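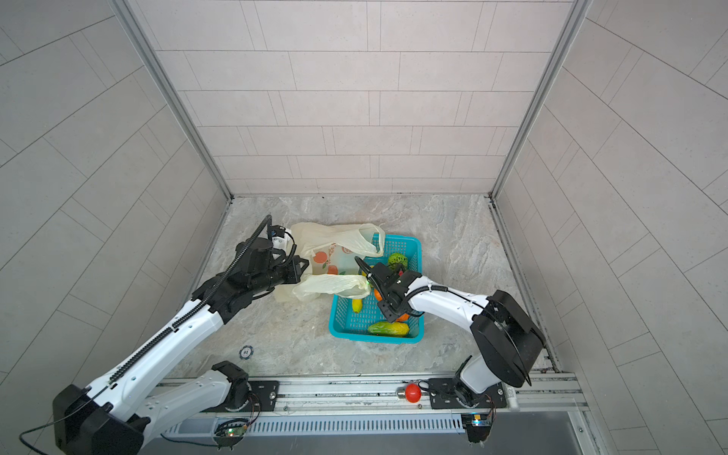 Both arms on the grocery task, tiled cell.

February 3, 2019

Bad day for the right arm. Writing it down tonight while I still have the order of things straight, because Chae-won Seok wants a fault report and I would sooner copy from this than try to remember it tomorrow.

We were on the bagging task again. Left gripper on the bag, right gripper picks out of the basket. Same produce as all week. I got in early and ran the homing routine on both sides, and both came up clean. I warmed up with the foam blocks and then switched to the fruit. The first stretch was fine. The banana slipped once and I put it back and carried on.

Just before lunch the right arm closed on the cucumber and did not stop closing. The grip limit for produce is set low and it should back off when it gets there. It kept squeezing. The cucumber split along one side and the arm started its lift anyway, with the rim of the basket caught under one finger, so the basket came up at a tilt and slid over toward the left arm. The left arm was still holding the bag and had no idea. Neither side is told much about the other, which has been on the list to fix since December.

I hit the stop. I would like to say it was quick but I had a pen in my hand and put the pen down first. I have thought about that several times since. Young-sook Shin heard the brakes clunk and came over from the next bench. Both arms held where they were, the basket came down flat on its own, and the bag had a tear near the handle. No contact between the arms. Nobody had a hand inside.

The controller showed error 52 on the right side. The manual gives 52 as a communication timeout on the gripper bus. The left side showed nothing except the stop itself.

What I did, in order:

Left the stop pressed in and wrote down the joint positions from the screen.
Pulled the log off the right controller before cycling anything.
Cut power to the cell and tagged it.
Took the split cucumber out, then the basket, then the bag.
Checked the cable on the right forearm by hand from the elbow down to the gripper.

The last one is where I found it, or found something anyway. The connector at the gripper end had backed out a little. It was not hanging off. You could push it home with a thumb and feel it click, and if you then swung the wrist all the way over by hand, the coil pulled tight and the connector crept out again. So at the far end of the wrist travel we have been tugging on that plug every time, and I suppose it has been doing this for a while. The far corner of the basket is where the wrist has to go over the most. Before last week the basket sat closer in. I am the one who moved it.

The log mostly agrees. There are 201 dropped packets on the right bus for the morning. Nearly all are single drops that the driver covers up by repeating the last reading. The long gap is right at the cucumber. The driver repeated an old force value that was under the limit, the grip loop believed it, and the fingers kept closing until the timeout finally tripped. By then the lift had already been queued.

That part bothers me more than the plug. A loose plug is a loose plug. But the software took a stale number and treated it as good, and went on squeezing on the strength of it. If the reading is old the gripper should hold still. I said so to Chae-won Seok and she agreed, and then asked how old is old, and we did not settle it. I said 80 milliseconds. Bit-na Woo thinks that will give us false stops all day long. She may be right. I would still take the false stops.

Called Flodness about the connector after lunch. They sell a version with a locking collar and have 2 in stock, so I ordered both. The man there asked whether we had strain relief fitted and I had to say no, only a tie wrap. He was polite about it.

Dae-han Ra came by in the afternoon and wanted to know if we could run on the left arm alone for the Benavides visit. I told him no. The left arm has the same plug and the same tie wrap, and I haven't looked at that one properly yet. He was not happy but he did not push. I will check it in the morning before anything gets power.

Young-sook asked a good question while we were cleaning up. She wanted to know why the left arm did not stop when the right one faulted. The answer is that a fault on one side only raises a flag, and the other side reads the flag at the end of its current move. Holding a bag counts as a move, and that one can go on for a long time. I had known this as a fact on paper and never thought about what it meant with a basket sliding across the floor. It goes in the report under its own heading -- I don't want it tucked in with the cable.

For tomorrow:

Inspect left gripper connector, same test by hand.
Move the basket back in toward the rail.
Proper cable clamp on both forearms, leave slack at full wrist travel.
Hold on stale force reading, limit to be agreed.
Fault on either side stops both. Ask Chae-won Do how much work that is.
New bag. New cucumber.

The tag stays on until the collars arrive, whatever Dae-han says about the visit. I told Bit-na the same in case he asks her.

Home late. Left the log copy in the shared folder under today's date, and a second copy on my own drive. Have not eaten. There is soup.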